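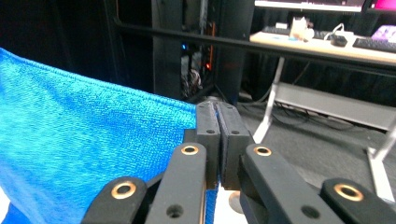 Section 3. Damping the sheet

Wet-folding has a reputation for fixing everything, and most of the claims made for it deserve a raised eyebrow. Damp paper takes a curve and holds it once it dries. It will not rescue a crooked base, and it will not turn copier paper into something worth keeping. You need a way to get water onto the sheet evenly and off again. A microfiber towel with a dense looped pile, like the bright blue one, is fine for blotting your hands, but keep its stitched border away from the sheet, as a hem under pressure can leave a line. Other guides tell you to buy a special blotting cloth. We tried two and could not tell them from a dish towel.

What you need: one sheet of Ostik heavy stock (the larger size in the kit), a clean cloth, a bowl of plain water, masking tape. The Pleravov sizing powder is optional. See the note after step 6 before you open it.

1. Cut the sheet to its final size while it is dry. Damp paper tears under a knife.

2. Find the grain. Bend the sheet gently one way, then the other. The easier bend runs with the grain. Mark it in pencil on a corner that will end up inside.

3. Wring the cloth until it stops dripping, then wring it again. Wipe one side of the sheet from the center out.

4. Turn the sheet and wipe the other side. Paper damped on one side only will curl.

5. Wait. The sheet should feel cool and bend like thin leather. If it shines, it is too wet. Leave it alone for a few minutes and check again.

6. Fold the base with light pressure. Save the sharp creases for the places that carry weight, and shape the rest with your fingertips.

CAUTION: Do not go over a damp crease with a bone folder. The surface will lift, and it does not go back down.

Note on sizing: the packet says the powder makes any paper suitable for wet-folding. We doubt it. On 12 test sheets it helped the soft handmade ones and did nothing we could see for the rest.

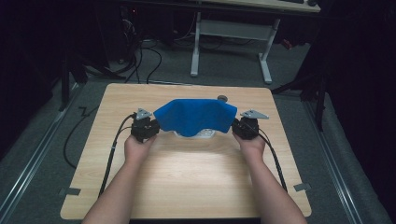
Ifigeneia Tsolakis disagrees with us on that last point and asked that it be put on record: the powder works on ordinary stock too, she writes, provided you brush it on the night before and let the sheet dry flat. Try it her way on a scrap first. Our overnight sheets came out stiffer, but also slightly yellow.

7. Tape any part that wants to spring open, and leave the model to dry for roughly 17 hours. The leaflet promises a dry model by lunchtime, which we have yet to see with thick legs or a closed body.

8. Peel the tape back slowly, low to the surface. If a fold opens, dampen that fold only and tape it again.

Drying with a hair dryer is covered in Section 4, along with our reasons for not doing it.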